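賃貸の壁、塗り替えても原状回復なし　ラキヴィクの管理会社が9月から対象拡大

賃貸住宅の管理を手がけるゲクベルグ(Gekberg、ラキヴィク市)は、入居者が室内の壁を塗り替えたり壁材を貼ったりしても、退去時に元へ戻す費用を請求しない「壁面自由契約」の対象を、9月の新規契約分から市内の管理物件832戸に広げる。これまでは運河沿いの団地の一部に限って試験的に導入していた。既存の入居者も、次の契約更新を待たずに切り替えを申し込める。

同社によると、対象となるのは居室の壁と、収納の扉の外側。天井、浴室、台所のコンロまわりは含まれない。塗料は水性の36色から選ぶ方式で、色見本帳は管理事務所で貸し出す。塗装の道具は入居者が自分で用意するが、ローラーと養生シートは事務所に貸し出し用の在庫を置く。業者に頼む場合は、同社に登録された事業者のほか、入居者が探した事業者にも依頼できる。ただし見積書の写しを事前に提出する必要がある。

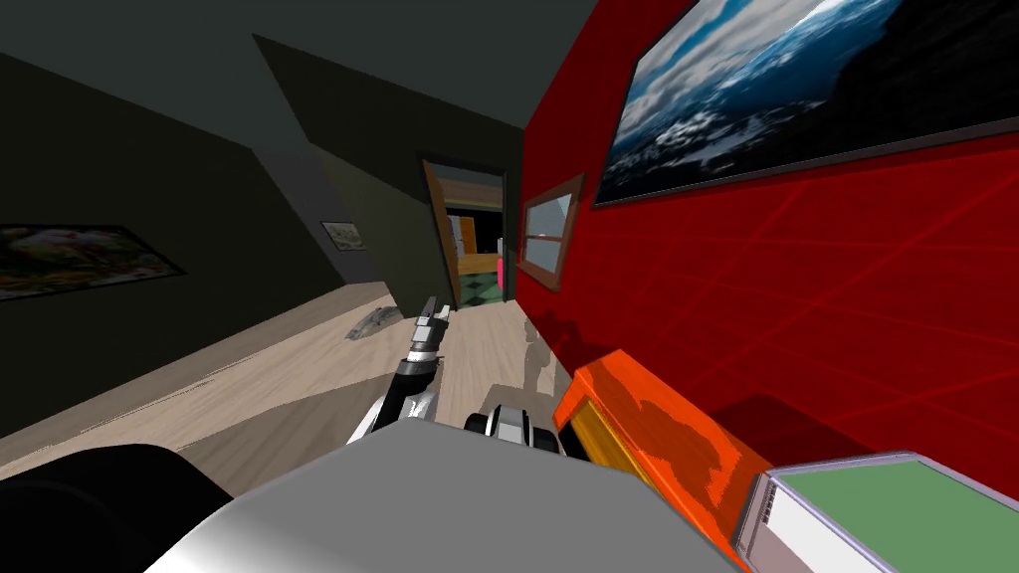

赤い壁に額入りの絵が掛かり、茶色い木枠の小窓がある室内のCG

市内の賃貸契約では、壁に画びょうより太い穴を開けた場合や、壁紙の色を変えた場合、退去時に入居者の負担で元の状態に戻すと定めたものが多い。費用は部屋の広さと壁紙の種類によって変わり、敷金の範囲で収まらずに追加で請求されることもある。ゲクベルグの窓口にも、退去の精算をめぐる相談が以前から寄せられていた。

同社で契約を担当するアウロラ・カラドさんは「相談の中身を読み返すと、金額への不満よりも、どこまでやってよいのか契約書を読んでも分からなかったという声が目立った。棚を付けたいが怒られるのが嫌でやめた、という人もいた」と話す。新しい契約書では、許可のいらない作業、届け出が必要な作業、できない作業を表にして1枚にまとめた。

許可のいらない作業には、指定色での塗装、はがせる壁紙の貼り付け、直径の小さいねじを使った棚や額の取り付けが入る。届け出が必要なのは、指定色以外の塗料の使用、壁材を接着剤で貼る工事、重い家具を壁に固定する工事など。壁そのものを取り払うことや、配線を動かすことはできない。

届け出は所定の用紙1枚で、作業する部屋と壁の位置、使う材料の名前を書く。間取り図に印を付けて写しを添える形でもよい。審査は3営業日以内に終える。期限までに返事がない場合は、届け出の内容がそのまま認められたものとして扱う。試験導入の期間中は審査に時間がかかり、休みを取って準備していた入居者から苦情が出たことがあった。期限を契約書に書き込んだのはそのためだという。

塗り替えた壁は、退去のときに同社が状態を確かめる。塗りむらや色の濃さは問わない。次の入居希望者がそのままの色で住みたいと言えば、手を加えずに引き渡す。元の白に戻す場合の費用は同社が持ち、建物の所有者には請求しない。所有者に対しては、空室期間が一定の長さを超えたときに管理手数料を下げる取り決めも新たに設けた。

所有者の反応は分かれた。説明会では、築年数の古い建物を持つ人から、壁紙の張り替えの周期が延びるなら助かるという意見が出た。一方で、濃い色に塗られた部屋は借り手がつきにくいのではないかという質問も相次いだ。同社は、濃い色の部屋については募集の段階で「白に戻してから引き渡す」と「このまま引き渡す」の両方の条件を載せると答えている。

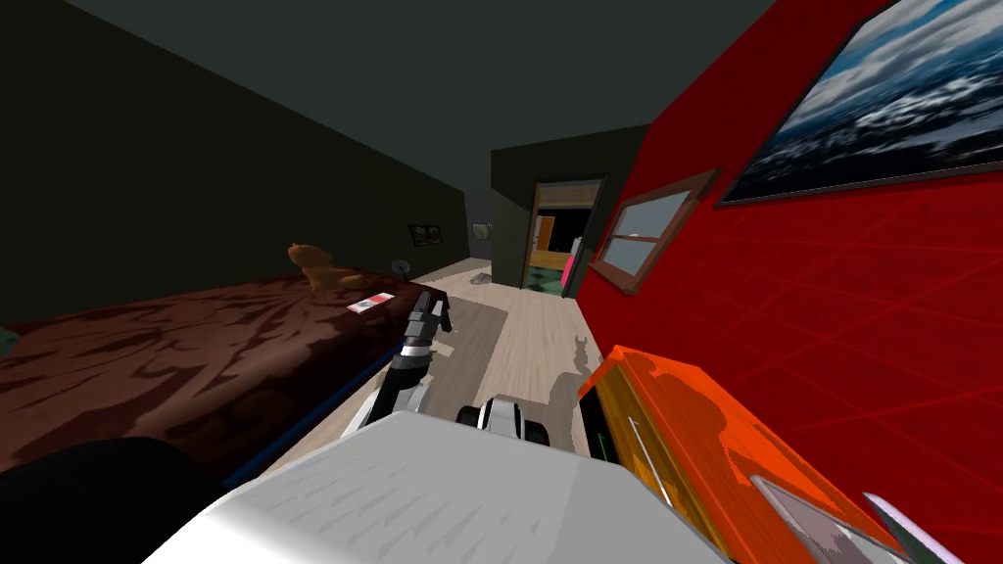 試験導入では、退去した部屋のうち、次の入居者が色をそのまま引き継いだ例が複数あった。とくに薄い灰色や薄い緑は評判がよく、内見の当日に決まることもあったという。赤や紺などの濃い色は、寝室より居間や仕事用の机を置く部屋で選ばれやすかった。色ごとの空室期間の集計はまだ途中で、同社は冬のうちに結果をまとめて所有者に配る。

同社は導入に先立ち、管理物件の入居者と過去の入居者を対象にアンケートを行い、1,585人から回答を得た。質問は、壁に手を加えたことがあるか、加えたかったができなかったことは何か、色を変えるなら自分で塗るか業者に頼むか、など。自由記入欄には、子どもの落書きを消すために家具を動かせなくなった、前の入居者が残した釘穴の責任を自分が問われないか不安だった、といった書き込みがあった。

これを受けて、入居時に壁の状態を記録する手順も見直した。従来は入居者が用紙に傷の場所を書いて返送していたが、返送しないまま退去を迎える人が多く、いつできた傷かをめぐって話が食い違うことがあった。9月からは鍵を渡す日に担当者が部屋に立ち会い、入居者と一緒に壁を見て回る。確認した内容は双方が署名して1部ずつ保管する。立ち会いの時間が取れない人には、入居後に日を改めて訪ねる。

壁材では、コルクを使った製品をつくるコルクラ(Corkura)が協力する。同社は壁に貼る薄いコルク板を扱っており、今回の契約に合わせて、両面テープで固定して後からはがせる型を用意した。隣の部屋の話し声や椅子を引く音が気になるという入居者に向けたもので、1枚から買える。防音の専用材ほどの効果はないと同社は説明しており、ゲクベルグの案内冊子にもその旨が書かれている。

コルクラの営業担当、クストディオ・モレイラさんは「賃貸に住むお客さまは、貼る前に必ず、はがした跡が残るかどうかを聞いてくる。残っても請求されないと契約に書いてあれば、選び方も変わると思う」と話した。市内の店舗では、試し貼り用の小片を無料で配っている。冊子には、塗りたての壁には塗料が完全に乾いてから貼ること、窓の下など結露しやすい場所は避けることが注意として載っている。

費用の面では、家賃への上乗せはしない。代わりに、契約時に払う事務手数料の内訳に「壁面確認費」という項目が加わる。これまで退去時に精算していた点検の費用を前に移したもので、総額は変わらないとしている。切り替えを希望する既存の入居者には、この費用はかからない。

火災保険との関係も確かめた。指定色の塗料を使う限り、入居者が加入している保険の条件に影響はない。コルク板などの壁材を広い面積に貼る場合は、建物によって内装の制限がかかることがあるため、届け出の審査で個別に判断する。階段や廊下に面した玄関まわりの壁は、どの建物でも対象から外した。

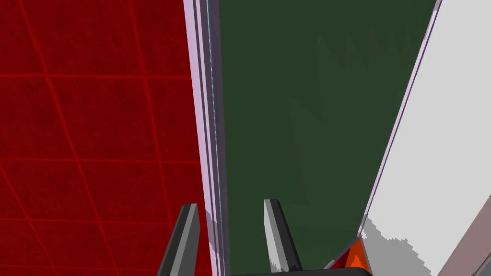
申し込みの流れ

新規に契約する人は、入居の申込書にある「壁面自由契約を希望する」の欄に印を付ける。希望しない場合は従来の契約となり、退去時の扱いも従来どおりになる。家賃に違いはない。後から変更することもできるが、従来の契約に戻す場合は、それまでに手を加えた壁の確認を受ける必要がある。

既存の入居者は、管理事務所の窓口か郵送で申し込む。受け付けのあと担当者が部屋を訪ねて壁の状態を確認し、問題がなければその日から新しい条件が適用される。すでに無断で塗ったり棚を付けたりしている場合も、正直に申し出れば、対象の範囲に収まるものはさかのぼって認める。範囲を超えるものは、直し方と費用を話し合って決める。

同居人がいる場合は、契約者本人の申し込みで足りる。複数の名義で借りている部屋では全員の署名がいる。事務所や店舗として借りている区画は今回の対象に入っていない。

塗装の講習も開く。会場は運河通りの管理事務所1階で、土曜日の午前10時から。養生の仕方、下地のほこりの落とし方、ローラーの動かし方を、石こうボードの端材を使って練習する。参加費は無料で、塗料は同社が用意する。汚れてもよい服と、つま先の隠れる靴で来るよう呼びかけている。子どもの同伴もできるが、塗料を扱う机には近づけない決まりにした。

講習は申し込み順で、入居者以外も空きがあれば参加できる。持ち家の壁を塗りたいという問い合わせがすでに何件か来ているという。講師は市内の塗装店から招く。 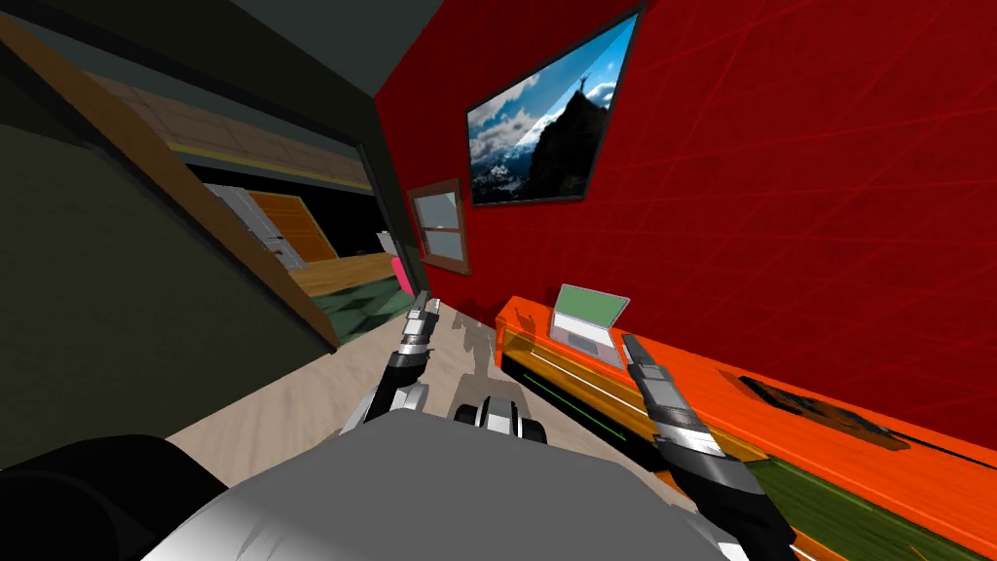
市の住宅相談室には、ほかの管理会社の物件に住む人からも、同じ条件にできないかという問い合わせが入り始めた。相談室は、契約の内容は貸主と借主の合意で決まるもので、会社ごとに扱いが異なると説明している。そのうえで、壁に手を加えたいときは口頭の了解で済ませず、日付の入った書面を残すよう勧めている。メールのやり取りでもよいが、どの部屋のどの壁かが分かるように書いておくとよいという。

借り手の側には慎重な見方もある。運河沿いの団地に住む会社員の女性は、試験導入の時期に居間の壁を薄い緑に塗った。「塗るのは半日で済んだが、家具を動かして戻すのに丸1日かかった。次に引っ越すとき、本当に何も言われないのかは出てみないと分からない」と話す。同じ団地の別の男性は、塗装はせず、本棚を壁に固定する工事だけを届け出た。地震や子どものいたずらで倒れるのが心配だったといい、審査は2日で終わった。

隣の部屋に住む人への配慮も課題になる。水性の塗料でも作業中はにおいが出るため、契約書には、作業の前日までに両隣と上下の部屋に知らせること、作業は午前9時から午後6時までとすることが盛り込まれた。知らせるための紙のひな型は事務所で配る。ねじを打つ作業も同じ時間帯に限られる。試験導入では、窓を開けて塗っていたところ、共用廊下ににおいがこもったとして管理事務所に連絡が入ったことが1度あった。

余った塗料の処分については、入居者が排水口に流さないよう、事務所で引き取る。缶のふたが閉まる状態であれば量は問わない。引き取った塗料のうち使えるものは、共用の物置や自転車置き場の補修に回す。

カラドさんは「濃い色をたくさんの人が選ぶかどうかは読めない。白のままで暮らす人が大半でも構わないし、棚を1つ付けるだけの人にも使ってほしい」と話している。同社は来年の春に利用の状況を確かめ、指定色の入れ替えと、台所の壁を対象に加えるかどうかを検討する。市外の管理物件への拡大は未定。

申し込み用紙と色見本帳の貸し出しは、運河通りの管理事務所で受け付けている。窓口は平日の午前9時から午後5時半まで。色見本帳の貸し出しは1世帯1冊で、期間は1週間。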